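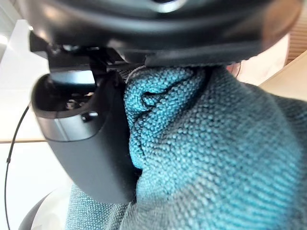 Notebook 2, p. 142

December, started 4:10 p.m.

Cloth grasps again. Same teal cloth as last time, the nubby one. The finger gets hold of a bunched fold without much trouble. With the cloth spread flat, it slides over the top and comes back with nothing. I had the close speed at 23 in the Kendetti config and dropped it by half for the last batch. No difference I could see on flat cloth, so I put it back.

Mohit thinks the trouble is approach height. He wants the lip of the housing to touch the cloth first and push up a bit of a ridge, then close the finger on the ridge. Tried that by hand-jogging the arm and got a few good pinches. It needs a contact threshold before it can run by itself. I set the current limit to 266 as a starting point. Too low and it stops in the air, too high and it leans on the table and the wrist faults.

Left to do on the finger:
-- check the hinge screw, put threadlocker on it if it has backed out
-- print a cover for the open cavity in the finger, lint will get in there sooner or later
-- try the softer pad Žofie cut, if it fits under the band

Moved on to the sofa. The job for Vlad is to pick up a throw pillow and set it back against the backrest. Two targets, the pale gray one at the near end and the blue one by the far armrest. The gray one has a corner over the front of the seat, so it should be the easier grab. The blue one is a long reach from where the base is parked, and I don't want the elbow dragging along the seat front.
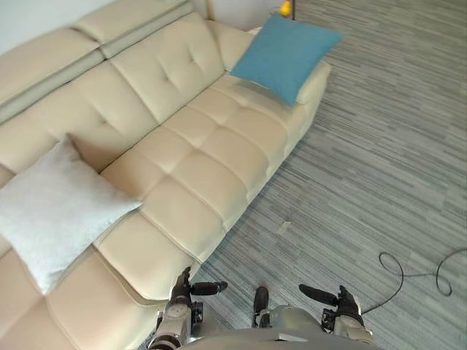 View from the head, both grippers low in front of the sofa.

Segmentation was fine on the blue pillow. The gray one kept merging with the cream leather near the top corner. Žofie says to stop tuning the color split and use depth, and she is probably right. The tufting makes the depth noisy, though -- every button reads as a little pit. I'll smooth it over a wider window and see what survives.

Cable on the carpet to the right needs taping down before we drive the base anywhere. Same for any scraps on the floor, they can get into the casters.

Log files are in the Riritstead folder under pillows. Mohit has the wrist fault traces on his laptop and will copy them over. Next session: contact threshold first, then the gray pillow with the left arm only.

Stopped at 6:45, batteries on the charger.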